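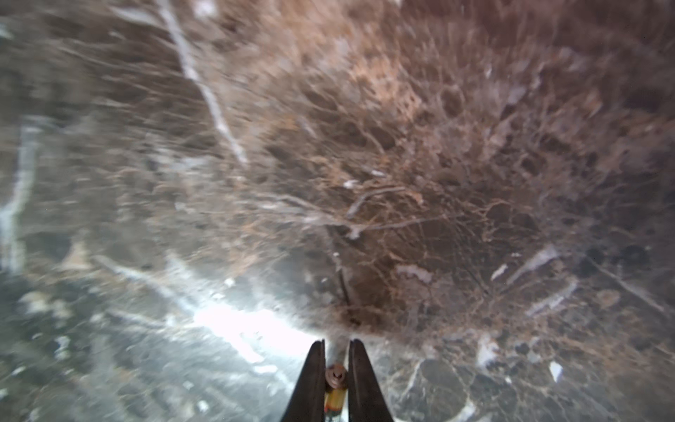
Cloudy rings on marble bathroom vanity, can they be fixed?
Posted by Natness
We moved in last August and the vanity top in the hall bath has dull rings near the faucet, the size of a soap bottle. I tried dish soap, then a paste of baking soda left on for 10 hours under plastic wrap. No change. The stone is the same kind as in the photo, dark brown with thin tan veins and some bright white lines running through it. The rings feel slightly rough. Is there a home fix or do I need to call someone? The top is roughly 17 square feet, so replacing it is not something I want to pay for.

Zonuline
Those are etch marks. Something acidic sat there and took the polish off, so cleaning won't help. Buy marble polishing powder, wet a felt pad, and work one ring at a time for 3 minutes. Rinse and dry before you judge it. Dark stone shows every mark, so test in a back corner first — mine came out a bit shinier than the rest and I had to blend the edges. If you can catch a fingernail on the ring, powder probably won't be enough and it needs honing. Don't use vinegar or any bathroom spray that says it removes lime.

Kariuki
just seal it

Zonuline
Sealer helps with stains. It won't bring back the shine on an etch.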